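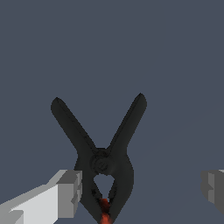

Rasier Gallery is pleased to announce that its spring sale of signed limited edition prints will open to collectors in May. The full catalogue lists 127 lots, most of them landscapes and coastal views from private British collections.

1/6

The principal lot is a signed print of a harbour at low tide, published by Clitska in an edition of 2000. Our copy is numbered 331 and carries the publisher's blind stamp in the lower left margin. It has been kept out of direct light and the colours remain strong.

2/6

Also offered is a smaller companion print from Jugah, numbered 1513. Buyers should note that this sheet has been trimmed at the top edge and has slight foxing to the reverse. The estimate has been set accordingly.

3/6

Condition reports are available on request for every lot. Framed works are examined in their frames unless the seller has agreed to their removal - please ask before bidding if the state of the mount or the full margins is important to you.

4/6

Viewing is by appointment at our Visico rooms. Appointments last one hour and may be booked by telephone or through the gallery website. Large bags must be left at the front desk.

5/6

Owners who wish to enter a print for a later sale are invited to send clear photographs of the front, the signature and the edition number. Certificates should be included where they exist. We regret that we cannot give valuations by direct message.

6/6

Rasier Gallery, 12 January 2023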